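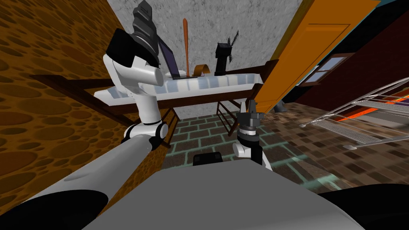
Sim cell at start pose, both arms raised, table ahead. Right gripper open for check 2.

Gripper comparison – pre-run safety and setup check (simulation)
Project: Fellska
Checked by: Colton Lavoie
Date: 2019-10-04
Scene seed: 516
Result: PASS WITH COMMENTS – left arm held back until 2.4 is sorted

Same sheet as for the real cell, so some lines are n/a. Fill them in anyway please, last time half were left blank and we had to redo it.

1. Scene and table

1.1 Scene loads without errors – OK
Comment: slow first time, fine on reload.

1.2 Table fixed, does not drift when touched – OK
Comment: pushed it with the right arm at low speed. No movement. Cloth top is only a texture, no give in it, so don't read anything into the contact forces on the stripes.

1.3 Objects on table match the run list – OK
Comment: laptop (open), wooden spatula, windmill, small curved strip. Strip isn't named on the list, it's down as "misc". Needs a proper name before the results go anywhere.

1.4 Objects stable before the run – COMMENT
Comment: spatula is stood on end. Stayed up through the settle time but I don't trust it. One knock and it goes, and then the windmill grasp is spoiled as well. Log any fall as a fall, not as a failed grasp.

1.5 Nothing in the reach of either arm that shouldn't be – COMMENT
Comment: wire rack on the right. Right elbow can get to it if the planner takes the long way round. Keep-out box added, see 4.2. Door is outside the reach with the box on.

1.6 Floor clear under the table – COMMENT
Comment: small grey thing on the floor by the frame under the right end. Not in any task. Left it, but it does have collision on.

2. Grippers

2.1 Left gripper (Yaman) fitted and reads back – OK
Comment: ridged one. Reads open and closed correctly.

2.2 Right gripper (Prarivik) fitted and reads back – OK
Comment: two upright fingers. Open position reads slightly under full, same as on the real one, so leave it.

2.3 Finger stroke matches data sheet – OK right, OK left
Comment: checked by driving both to the stops five times. No creep.

2.4 Start position clear of objects – FAIL left, OK right
Comment: left is hovering just above and left of the laptop. Screen is tilted back but the first move goes down before it goes sideways, and the margin to the lid is 14 mm. Sheet asks for more than that. Raise start pose or change the first move, dont just turn the margin off. Right arm sits lower with its jaws open towards the space under the table, nothing near the fingers.

2.5 Grip force limit set – OK
Comment: same limit both sides or the comparison is worthless. Was different in the Wirum file, corrected.

2.6 Cable and hose model – n/a
Comment: not modelled. Real cell only.

3. Controller

3.1 Right controller version noted – OK
Comment: Wirum, build 4. Both arms on the same build now.

3.2 Stop command halts both arms – OK
Comment: tried mid-move, both stopped. Left takes longer to settle. Logged.

3.3 Loss of one arm stops the other – COMMENT
Comment: dropping the right stops the left. Dropping the left did NOT stop the right first try, worked on second and third. Repeat this one before anything is moved over to hardware. Would fail it on the real cell.

3.4 Speed cap on – OK
Comment: cap is on for all approach moves. Retreat moves were uncapped, now fixed.

4. Limits and keep-out

4.1 Joint limits loaded – OK

4.2 Keep-out box round rack – OK (added today)
Comment: box is a bit generous, costs some reach on the right end of the table. Windmill can still be got from above and from the front. Not from the far side.

4.3 Arm-to-arm check on – OK
Comment: leave it on. Somebody had it off for the timing runs.

4.4 Arm-to-torso check on – OK
Comment: false alarm when the right arm is folded close in. Known, ignore unless it fires with the arm out.

5. Before anyone presses start

Left start pose raised, 2.4 checked again and initialled
3.3 repeated, results written in the log
Strip given a name
Old Wirum force file deleted, not renamed
Log folder empty

Right arm may run alone now: spatula, windmill, strip. Laptop lid is for the left only, wait for the recheck. Same object order for both grippers when we do compare, and same seed.

Moving to hardware is still down for December. Not signing for that off this sheet, needs its own.

Signed: C. Lavoie
Recheck 2.4: open
Recheck 3.3: open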